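Gravel track tips: keeping the way to a small bridge in good order

We live at the end of a track near Plollden, and since six years I look after the last part of it with a rake, a shovel and a wheelbarrow. These are the things that work for me.

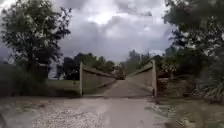

Look after the joint first

The place where loose ground meets concrete wears out before all the rest. Every wheel gives a small knock there. Fill the low spot in thin layers and press each one down well before you add the next. I keep the fill level with the deck, or a very little higher, for it will settle.

Rake ruts while the ground is a bit damp

When it is dusty the rake only scratches, and when it is mud you make it worse. The morning after light rain is best. Pull the material from the sides back into the ruts – not from the middle, or water will stand there.

Use mixed gravel

Round stones of one size roll away under the tyres. Ask for a mix with fine material in it. I order 800 kilos from a yard in Cedbridge and it is enough for two seasons. Keep a small heap somewhere dry for repairs.

Sweep the deck

Stones carried onto the concrete are slippery for bicycles. A stiff yard broom is good, and I sweep back towards the track, so the gravel is not lost.

Stains on concrete walls

Water and a hard brush, no wire. Do a small piece first and let it dry. Dark streaks often come back where rain runs down, and I leave the old ones alone. Do not let strong cleaner run into a stream or ditch.

Before winter I walk the whole 300 metres once more with the barrow and fill what I find.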